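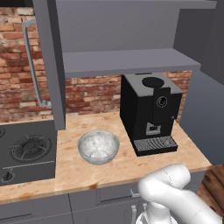
Why does a planner that does well in a simulated kitchen lose its nerve over a glass bowl? Most of the time, the planner is handed the bowl's exact position in simulation, and on a real counter it has to get that position from a camera that sees straight through the glass.

I have worked on motion planning software for six years, most of it on a stack called Pirihi, and I think we test it in the wrong order. We build the kitchen, load the objects, read their poses out of the simulator's memory and pass them to the planner as if perception had already done its job. The planner gets good scores. Then we attach perception near the end of the project and spend the summer finding out why the scores fell.

My view is that the true poses should be off by default. Anyone who wants them should have to set a flag, and the flag should show up in the results table next to the number it produced.

In April we tried this on Savau, our set of kitchen tasks. There are 11 of them, and with true poses the planner finished all but two. With poses estimated from the rendered camera view, it finished six. The planner code was the same in both runs. Clear and shiny things did most of the damage. The depth estimate for a glass bowl tended to land on the counter behind it, so the planner believed the space was free and ran the arm through the rim.

The usual objection is that this mixes two problems. If a run fails, you can't tell whether the planner or the pose estimate was at fault. That is a fair point, and it is a logging problem. Undcombe, the tool we use for replays, stores the estimated pose and the true pose side by side for every step. Finding the cause of a failed run usually takes a few minutes. I would take those few minutes over a clean score I can't use.

A second objection is that rendered glass doesn't look like real glass, so the errors are the wrong errors. They are. Our renderer handles reflections badly – the highlights are too white and they don't move enough when the camera does. But a planner that has only ever seen perfect poses has no reason to keep a margin, look again before reaching, or give up on a grasp. Wrong errors still force you to write that code.

The team on Bradcombe, our arm controller, has the same habit with joint friction, which is set to zero in the default config. I have asked for that to be changed too. The ticket is still open.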